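Chapter 9
Joints and Cracking in Concrete Footpaths

9.1 Introduction

Concrete changes volume throughout its service life. It shrinks as it dries, expands and contracts with temperature, and moves with the ground beneath it. In a footpath slab these movements are resisted by friction at the base and by adjoining structures such as kerbs, pits and building lines. Where the resulting tensile stress exceeds the tensile strength of the concrete, a crack forms. The designer's task is to determine where that crack will occur and what form it will take.

This chapter deals with unreinforced and lightly reinforced pavements intended for pedestrians, with occasional light vehicles at driveway crossings. Road pavements are treated separately in Chapter 15.

9.2 Types of joint

A contraction joint is a plane of weakness, formed by a groove or saw cut, at which shrinkage cracking is encouraged. An isolation joint separates the slab from a fixed object over its full depth and contains compressible filler. A construction joint marks the limit of a pour. The terms are often confused on drawings -- "expansion joint" in particular is used for all three -- and the student should adopt the definitions given here.

In the Denanwood worked problem at the end of this chapter, the footpath is 300 m long and is placed in 3 pours. Concetta Martinelli's original joint layout is reproduced with the problem, together with the revisions later made by Assunta Galli. The differences between the two concern the treatment of service pits, where re-entrant corners were first left without joints.

9.3 Classification of defects

Defects are classified by pattern before any cause is proposed. A single crack running parallel to a joint suggests late sawing or an inadequate groove depth. Corner breaks suggest loss of support. Map cracking is usually a surface condition, although it may accompany deeper deterioration.

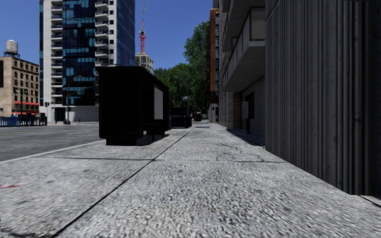

Position relative to the joints is the second item to be recorded. A defect at mid-slab and one at a slab boundary may look alike and require different investigation. In the rendered footpath, the patch of fine, curved cracks lies just beyond the transverse joint and partly touches it on the right-hand side, so the inspection sheet should name that joint as the reference line. The darker rectangular patch farther along is entered as a separate item. No cause is assigned to either at this stage -- surface appearance alone does not establish depth, and coring or sounding may be needed.

Section 9.4 sets out the recording procedure and the abbreviations used in the remaining sections.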